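Subject: Re: Equipment request for next budget year - hands, cables and baskets
From: Natnael Kumsa
To: Skostcombe equipment planning list

Dear colleagues,

Thank you to those who sent comments on the draft request. The grocery picking work at Skostcombe remains the basis for it, and I would ask members to keep that work in mind when reading the figures below.
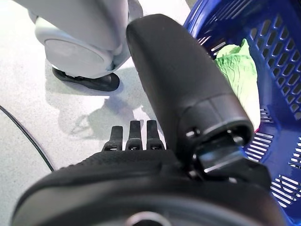
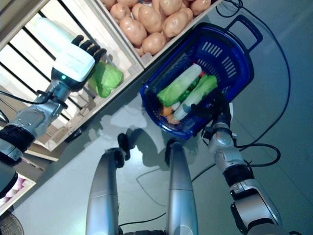
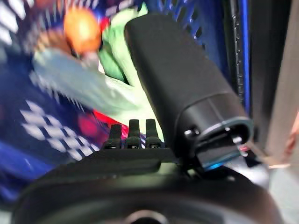 The blue plastic basket is common to all three views.

1. Replacement hands and fingers

Marwa Ait Ali wrote in August:

> The draft allows for 17 spare fingers but no spare wrist housings.
> Vomell quotes 202 dollars per finger and 700 per housing. I would
> prefer fewer fingers and two housings, ordered together.
> Can we also agree on who holds the spares?

I support this change. The revised request will list 12 fingers and two housings - a total of 3,824 dollars before shipping. Spares will be held by Berhanu Worku, and withdrawals should be recorded with him.

2. Cabling

Cable currently runs across the floor of the work area. Ynyr Landeg has asked for 40 feet of low-profile floor cover, and this has been added to the request.

3. Shelving and baskets

No new shelving is proposed. Baskets should continue to be perforated plastic with a carrying handle.

Please send any objections to me before the noon deadline given in the agenda. Nahom Demissie will then forward the request to Ronine for approval.

Respectfully,
Natnael Kumsa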